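About us – Akix at Plarngate

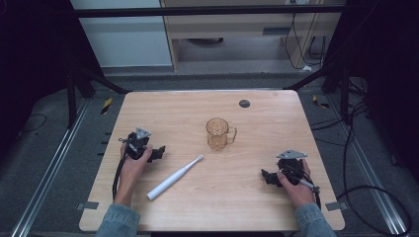
Plarngate, 16/02/2020

We're Akix, and we teach packing machines to handle the awkward everyday stuff, mugs and toothbrushes included! Our people do each job first, a gripper in each hand, and the machines learn from them.

Our first customer, Jindel, packs 381 different items, and 12 of its packers now work with us as trainers. They still know the shelves better than anyone – but there's far less lifting, shifts are down to 6 hours and they get a real say in which jobs go to the machines (taping boxes went first, to loud cheers). Furtado joins us next, with a team of 24.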